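Progress Report to the Gotidia Fund
Sorting and Storage Project, Skarano Community Workshop, Rosden
Period covered: spring through June

Dear friends at the Fund,

It has been a busy few months, and I'm glad to be writing with mostly good news. When you agreed to support the sorting project we had a storeroom you could hardly turn around in and a great many donated containers, tubes and lids that had never been given a home. The building went up in 1898 and was never meant to store anything but grain, so the shelves are where the walls allow and the walls don't allow much. We knew that going in (I believe I complained about it at some length in the application!), and it has shaped nearly everything we've done since.

The first big piece of work was agreeing on what goes where. We tried sorting by size, which looked lovely for a week and then fell apart, as large things kept turning up that belonged with small ones. After that we went by kind. Tubes and cylinders are kept together, lidded containers are kept together, and the rest goes in a bin of its own until we've decided about it. Each kind has a color, and the bins sit in a row against a plain wall so that people can see all of them from where they're working.
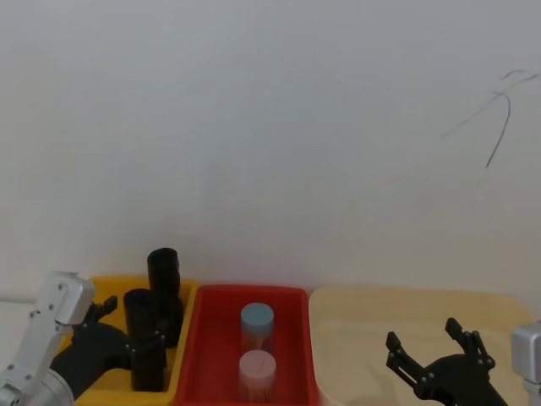 Why did you choose color over written labels?
Our helpers read several different languages and some of the younger ones don't read much yet, and a color works for all of them. We do still keep a written list by the door for anyone who would like one.

I should say a word about the money, as I know you'll be looking for it. Of the equipment grant, 597 dollars has gone to bins, lids and shelf brackets, nearly all of it through Gebremichael Supply here in Rosden, who were kind enough to deliver without charge when they heard what it was for. Two of the bins arrived cracked and were replaced within the month. The receipts are in the folder we sent along with the spring paperwork, and if any of them are hard to read please tell us and we'll get cleaner copies made. The shelf brackets cost more than we planned, the old walls being what they are, and we made that up by putting off the second stepladder.

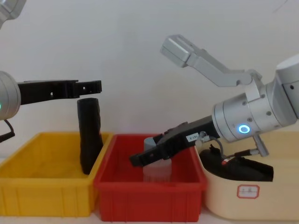 Depth has been our longest-running argument, and I'd like to set down where we've ended up. We started out wanting deep boxes, on the idea that more would fit, and of course more did fit, and then it was impossible to find any of it. The ribbed trays we use now suit us much better. A cup with a lid can stand in the red one and you can see it at once, and a tall black cylinder standing up in the yellow one is easy to get hold of from above. The long pieces do lean a little, and we've talked about putting a divider in, but so far people seem to prefer the open space and I'm inclined to leave it alone until we hear otherwise.

The training mornings have gone well too. We begin at nine with coffee, which runs long, and then everybody takes a turn at sorting a mixed box into the bins. New helpers usually want to ask about the odd items, the things that could go in either place, and those conversations have been the best part of the project for me. We rewrote the list by the door twice on the strength of them. One change was to keep lids on their containers when they go into storage, even though stacking would be easier with them off. We lost far too many lids over the winter.

Two things are behind schedule. The back shelves still need sanding and painting, and the lending list, which was supposed to be ready by now, exists only as a stack of index cards on my desk. I hope to have both finished before the next report. We would also like your permission to move what remains of the printing money over to brackets and paint, and I've put that request on a separate sheet for you to sign if you agree.

With warm thanks from all of us at Skarano,
The Project Coordinator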